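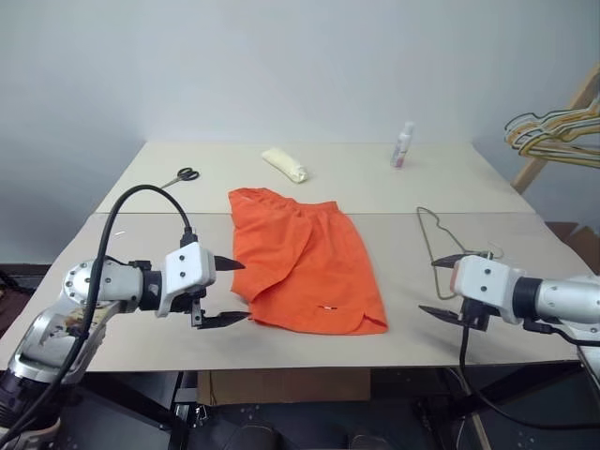 Folding robots at our returns site, what happens to the folders?

Asked October 28, 2026

I work at a returns place for Prindier, mostly sports and summer clothes. We check them, snip any loose threads, fold or hang them and send them back out. Management have told us that two-armed robots are coming onto the folding tables from December, one table to begin with. We do 4,000 pieces a week on my line and I've been folding for years, so you can guess how the tea break went!

They say no jobs are going, but the word "redeployed" was used a lot. Has anyone been through this? Did you keep your hours? And can these things really fold a pair of shorts, because the elastic waist ones drive me up the wall and I've got thumbs.

3 answers

Answer 1 (accepted)

We've had ours at the Drakerley site since spring, so I'll tell you how it went for us. Shorts, yes, it manages them, but slower than you'd think and it likes them put down flat in the middle of the table first. Putting them down flat is now a job. So is taking away the ones it makes a mess of, and so is keeping the table clear (people will leave scissors and hangers lying about, me included).

My hours stayed the same but my day didn't. I used to fold and natter. Now I look after 2 tables and walk between them, and I'm on my feet more and talking less, which I do miss. On the plus side my wrists have stopped aching by teatime, and I got moved up a pay band after I asked. You have to ask! It wasn't offered.

Things I'd get in writing before December: who gets trained first, whether your target changes, and what happens to your bonus when the robot is stopped. We had a bad fortnight where the line target was still 4,000 and the robot was off half the time, and guess who was chasing it. The union rep sorted that in the end but it should have been agreed at the start.

Also ask to have a go at showing it how to fold. They let a few of us do that and it was the best bit of the whole thing, plus they listened to us a lot more afterwards.

Answer 2

Depends on the firm. Hájek brought them in where my sister works and the agency staff weren't renewed, permanent staff all stayed. So "no jobs going" was true if you didn't count the agency lot. Check which one you are.

Answer 3

ours can't do anything with a hood. gave it a tea towel for a laugh and it was lovely, dead neat. been told they're getting better but that's what they said about the label printer

Comment from the asker: Thanks all, I'm permanent, so that's something. Going to ask about the bonus and the pay band at the next briefing. We do get a LOT of hoods.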